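Paid participants for handheld gripper recordings - kitchen and packing tasks

Flurlow is looking for people to record everyday handling tasks for Brimik, our learning system for two-handed work. Brimik learns from examples made by people, and it needs many more of them from hands other than our own. No technical background is required.

You will work at a table with a gripper in each hand, picking up household goods and setting them down again as the task sheet asks. Each session lasts 2 hours, with a break halfway. Most people get used to the grip in the first few tries.

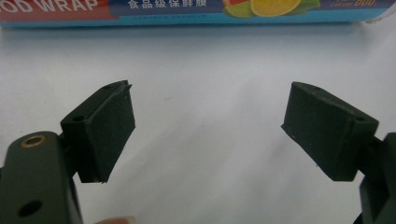
The current task set is called Yurt and covers long, light packages, which the system still handles badly. Cartons like the food wrap box are on the list, along with tubes, bags and trays. You will repeat each task with small changes in where things start. Slow, steady movements are what we want - speed is not scored. If you drop something, pick it up and carry on, and mark the try on your sheet.

A full set is 13 tasks. We aim to collect up to 2000 examples before the set closes in September. You may sign up for one session or several.

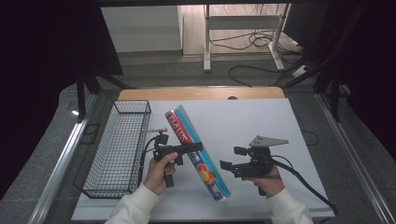
Handling a tube of plastic wrap with two grippers.

You should:
- be 18 or older
- have full use of both hands and be able to hold a light tool for several minutes at a time
- be able to follow written instructions in English

Left-handed participants are welcome. Please leave rings and bracelets at home.

Pay is $125 per session, sent by bank transfer. Your hands and sleeves will be in the recordings. You will get a consent form to read and sign before you start, and you can stop at any time.

To apply, send your name, preferred hours and a phone number through the contact form on the Flurlow site, with "Yurt sessions" in the subject line. Apply by April 26, 2026.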